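Speaker notes: Picking from a messy bin
Student project talk, 25 minutes with questions
Speaker: Nhung Trịnh, for the Bumamlow team

Slide 1. Title

Say good afternoon, say my name slowly. Thank the organizers of the Lotemura student day. Mention that I speak for the whole team, and that Karakaya group will present their mobile base after the break.

Ask who in the room has already programmed an arm. Wait for the hands. If there are many, go faster through slide 2.

Slide 2. What the course asked from us

The course is one semester long. Each team receives one task and must show it working in January. Our task was called "clear the bin": the robot should take household things out of a bin, one by one, and it is not told before which things they are.

Explain the two rules:
- The program may not use a list of known objects.
- No person may touch the bin during a run.

The second rule sounds easy. Say that in the first month we broke it all the time, and every broken run was removed from our results.

Slide 3. The bin

Let the audience look at the picture for a moment before I continue.

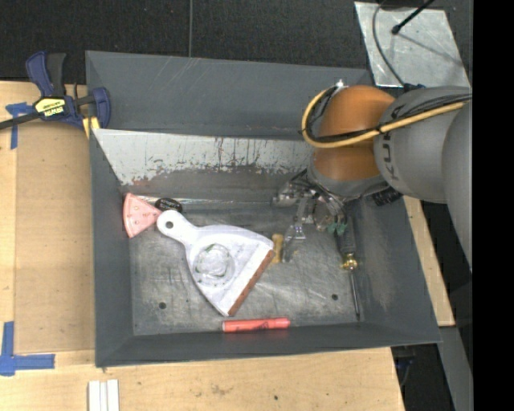
Slide 4. Why these objects are hard

Start with the clear round piece that rests in the dustpan. Our depth camera does not measure transparent plastic well. In the depth data there is often a hole, or we get the surface of the dustpan behind it. The program then thinks it picks the dustpan and closes on something else.

Next the screwdriver. It lies nearly parallel to the wall, and the fingers need space on both sides. Ask the audience: what would you do with your own hand? Usually somebody says "push it first." This is the right answer, and it brings me to slide 6.

The dustpan is wide and flat. We can hold it by the handle or by the edge, but when it goes up, it can carry a smaller thing with it. We had a long discussion in the team if this counts as one pick or two. Dernell, the lab that lends us the hours on the arm, told us to count it as a failure. So we do.

Do not speak about the worn paint of the bin unless someone asks. If they ask: scratches and shiny metal give false edges in the color picture, and we had to learn this.

Slide 5. Results

We recorded 3,167 grasp attempts. Please say the number clearly, in rehearsal I swallowed the end of it.

Show the chart. Point to the left bar (opaque objects), then the right bar (transparent objects). Stay here until people have read the axis. The vertical axis does not start at zero, and I must say it aloud.

Slide 6. Pushing before grasping

The idea: if there is no good grasp, the arm pushes the object away from the wall and looks again. We allow 3 pushes for one object, then the program goes to another one.

Play the video clip. It has no sound, so talk during it. If the clip does not start, skip it and draw the push on the whiteboard.

Slide 7. What we would do different

Clamp the bin from the first session. Write down the settings after every run. Begin with the difficult objects earlier, we spent too many weeks on soft toys.

Slide 8. Questions

Keep 10 minutes. Repeat each question in the microphone. Questions about the gripper control go to my teammates in the first row.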